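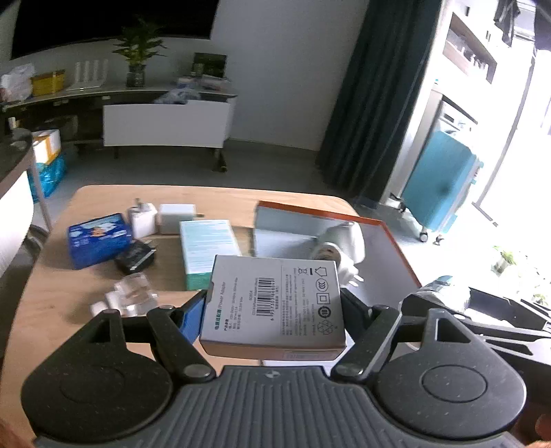 The power adapter box, with the blue box and a charger on the table behind it.

I have been putting off the drawer of chargers since February, and if you have one in your house you will know exactly the drawer I mean. Ours is the second one down in the hall, under the one with the takeaway menus, and for a good while now it has only opened as far as your wrist. You could get a hand in and have a feel about, but whatever you got hold of was always attached to three other things, and you ended up shutting it again and borrowing the charger from beside the bed. So on a rainy afternoon, with a pot of tea made and the radio going, I took the whole drawer off its runners and carried it through.

The boxes were the real trouble. I come from a family of box keepers. My mother kept the box for her iron until long after the iron had gone, and I have turned out just the same (sorry, Mum!). I always think we might sell the thing, or move house, or need to send it back, and a nice stiff little box feels far too good to throw away. The white one with "Power Adapter" on it is a perfect example. It is such a neat size, and I had been saving it for seeds or buttons or something of that sort, and of course neither a seed nor a button has ever been near it.

I did read it properly this time, though. These little adapter boxes have a huge amount printed on them and I don't suppose I had ever looked beyond the two big words. There is a Chinese heading in green, a barcode, and a block of grey print so tiny that I had to go and find my other glasses, and even then I gave up. The symbols I could manage. The crossed-out wheelie bin is the one worth knowing, as it means electrical things mustn't go in with the ordinary rubbish, and I'm ashamed to say I have slipped the odd dead plug into the kitchen bin in the past. I have mended my ways. There is a carrier bag on the back of the door now for anything electrical that has given up, and it goes to the tip when we next have a reason to drive out there.

My method, if you can call it that, was to deal with the plugs first and the leads second. Every plug came out and stood on the table where I could see it, and then I went round the house collecting the things they might belong to. The little speaker, the old tablet, the bike light, the toothbrush we take on holiday, and the Menix radio that lives in the shed and only ever gets the cricket. If a charger fitted something, it got a paper label round its neck with the name of the thing on it in biro. If it fitted nothing at all it went to one side, and I had another look at it after tea in case I'd had a brainwave. I only had the one brainwave, and that was the bike light.

A word about the numbers, which I have learned the hard way. Just because a plug goes in doesn't mean it ought to. I now check the small print on the charger against the small print on the gadget, and if they don't agree then I leave well alone. I once ran a Semaan desk lamp off the wrong one for a whole winter and the poor thing was never the same again. It flickered like something in a haunted house.

The leads were easier than I expected. I loop each one loosely round my hand and fasten it with one of those soft strips from the Cisness garden set, the ones meant for tying up tomatoes, and they are much kinder than elastic bands, which go sticky and horrid after a summer. I bought the set for the tomatoes and I'm afraid the tomatoes are going to have to manage with string.

Then there was the question of what to put it all back in. I had been tempted by a Wasport drawer divider, which looked lovely in the shop, but I measured up when I got home and our drawer is 110 mm deep inside and the divider stood a good bit taller. So I used the boxes! I was so pleased with myself. With the lids folded down inside they sit side by side quite happily, one for phone things, one for odds and ends, and one for the adapters you need abroad and can never find on the night before you go.

I did let some of them go, all the same. The rest of the cardboard is flattened and waiting by the back door, and I have only been out to rescue 2 of them so far.

Next on the list is the cupboard under the stairs, where I know for a fact there is a box for a kettle. I'll let you know how I get on, and do tell me in the comments what you do with your spare leads, as I have a whole bundle that fit nothing and I can't quite bring myself to part with them.

618 shares
110 comments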